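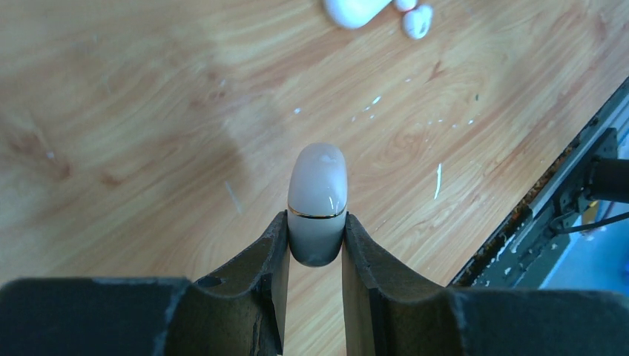 Workshop tips: getting the most out of a Hitico bench kit

Quick ones this month, the kettle's on and I've a lathe belt to fit. These are all from living with the two-arm Hitico kit, which I've had since June. Paid for it myself. The makers say 2000 hours between services, no idea if that's true, ask me in a few years.

Buy or hire? Hire first. Tseng in Lurnton will do a week and knock it off the price if you keep it. Delivery is extra and they want a ground floor. Check your door width before ringing, I didn't.

Small smooth things. Anything rounded and shiny wants a slow close. Set the grip to low and go up one step at a time till it stops slipping. Narrow tips are good on beads, caps, little plastic housings. Hopeless on cloth, don't bother. If the pads go shiny wipe with a damp rag, no solvents, it eats them. Spare pads come in a bag of 17 for some reason.

Grip across the middle, never the end. Goes for tweezers too.

Bench top. Wood is fine. Kit will tell you to buy the Witell mat, I'd leave it. Bit of beeswax, buffed right off, otherwise small parts skate about. Strong grain can confuse the setup routine so run it twice if it sulks. Lamp to one side, not straight over, glare on white parts is a pain.

Cables are the thing to sort on day one. Leave enough slack for a full reach, then move each arm to its furthest point by hand with the power OFF and watch where the lead goes. Ours are purple, easy to spot against the wood at least, and the one on the left arm swings out in a big loop before it drops past the rail, so keep mugs and jars well away from that side. Velcro ties only. Zip ties pinch and you'll be cutting them off by teatime.

Park tall stuff at the back. Tripods, bottles, anything that tips. Test it with a nudge. If it wobbles it goes on the floor.

Two arms or one? One does most jobs. Second is handy for holding while the first fiddles, but its twice the cleaning and you'll spend an evening teaching them to keep out of each others way. Start with one arm switched on, add the other when you're bored.

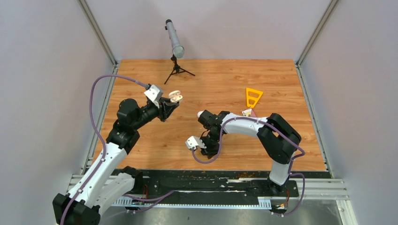 Clearing down takes me five minutes and saves a lot of swearing. Brush first, then cloth, then round the base of each arm with an old toothbrush where the swarf collects. Along the front edge is where the wear shows, that black strip gets chipped and marked, so run a finger down it for rough bits before you lean a sleeve on it. Leave bare wood between jobs if you can, much easier to find a dropped screw.

Error 2328 means a loose plug. Push it in, restart. Manual has a whole page on it, skip that.

Worth the money? For fiddly repeat jobs yes. For the odd repair no, get a decent vice. More next month, probaly glue.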